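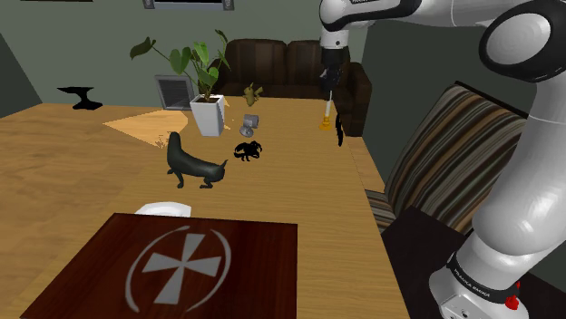 Visitación Urquijo
Responsável pelo atendimento ao cliente, Plalaria

Perguntas frequentes sobre mesas e tampos de madeira maciça

Que madeiras usam?
Carvalho e freixo na linha Pelier, castanho na linha Soler. As duas linhas são feitas na mesma oficina e têm as mesmas opções de acabamento.

Posso encomendar uma mesa à medida?
Sim. O comprimento máximo de um tampo inteiro é de 300 cm. Para medidas superiores fazemos o tampo em duas partes, com união metálica por baixo. O orçamento é gratuito e segue por correio eletrónico.

Quanto tempo demora a entrega?
As mesas de catálogo saem da oficina em 20 dias úteis. As peças à medida levam 60 dias úteis a contar do pagamento do sinal. Em agosto a oficina fecha e esses dias não entram na contagem.

Qual é a diferença entre óleo e verniz?
O óleo entra na madeira e deixa sentir o veio. Pede manutenção, mas um risco pequeno resolve-se em casa. O verniz forma uma película à superfície, aguenta melhor os líquidos e, quando se estraga, obriga quase sempre a lixar o tampo todo.
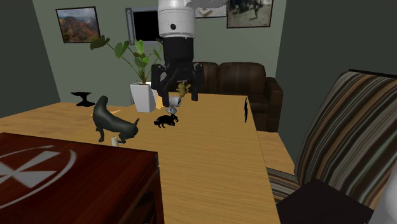

O óleo que vendemos é o Brirnuvholm, incolor ou mate. Uma lata chega para 2 aplicações numa mesa de seis lugares.

Com que frequência devo aplicar o óleo?
No primeiro ano, de seis em seis meses. Depois disso, uma vez por ano costuma bastar. Se uma gota de água deixar de formar bolha e for absorvida, está na altura de repetir.

Como limpo o tampo no dia a dia?
Pano de algodão ligeiramente húmido, sempre no sentido do veio, e pano seco a seguir. Não use lixívia, amoníaco nem esfregões abrasivos.

E se cair cera?
Deixe endurecer, levante com um cartão de plástico e passe um pano morno sobre o que restar. Nos tampos oleados pode ser preciso retocar essa zona. 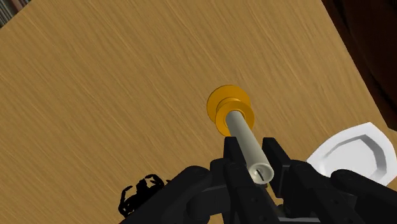
Para manchas brancas deixadas por copos ou travessas quentes, experimente primeiro um pouco de óleo num pano macio, esfregando sem força. Se a mancha continuar, envie-nos uma fotografia antes de lixar.

O tampo abriu uma fenda. A garantia cobre?
Fendas finas nos topos são normais em madeira maciça, sobretudo no primeiro inverno com aquecimento ligado. Se a fenda atravessar a espessura do tampo, a garantia cobre a reparação.

Fazem restauro de mesas antigas?
Só de mesas nossas. Os pedidos são avaliados por Leandro Iglesias, chefe da oficina, e a agenda para restauro reabre em novembro.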